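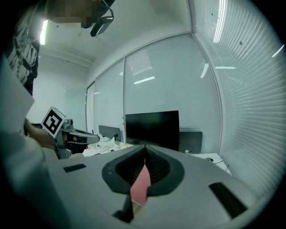
What Is in an Office?

An office is a room where people do their work, mostly at desks. Some offices are as big as a gym and some are as small as a bedroom. They look different from one another, but many of the same things turn up in them.

The desk
A desk is a table for working at. It needs a flat top, because papers slide off a slope and pens roll away. Many office desks are white or another pale color. Light bounces off a pale top, so it is easy to find a paper clip on it.

People put all sorts of things on a desk. You might find papers, a drink, a phone or a pair of headphones. Ewurabena Amissah works in an office and tidies her desk before she goes home. Kwaku Eshun works in the same room and tidies his in July.

The monitor
A monitor is the screen that shows what a computer is doing. When it is switched off, or when the computer is asleep, the screen goes dark. Some people use two monitors side by side. They can read a letter on one and write the answer on the other.

The back of a monitor is plain. That is where the cables usually plug in.

The mouse
A computer mouse got its name because early ones were small, with a cable like a tail. Many mice still have the tail. Others send their signals through the air and need a battery.

Glass walls and blinds
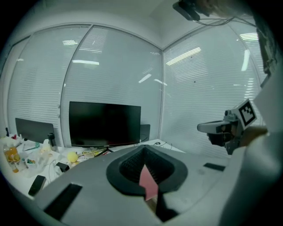
Some offices have walls made of glass. Glass lets daylight travel from one room into the next, so rooms in the middle of a building are not so gloomy. But people can see through it, and sometimes they want to talk or work in private.

Blinds are the answer to that. Venetian blinds are made of long thin strips called slats. When the slats are turned flat, like shelves, light comes between them. When they are tipped up, they overlap and close the gaps. Cords run through all the slats, so they move together.

Glass also works a little like a mirror. If the lights are on, you may see them shining in it as long bright streaks.

Try it yourself
You can make a small blind at home. You need 2 pieces of string and 3 strips of card.

1. Lay the strings side by side on a table.
2. Tape the strips across them, one below the other, with small gaps.
3. Hold the strings up in front of a lamp.
4. Tip the strips with your finger and watch the light on the wall.

Written by Dzifa Ametepe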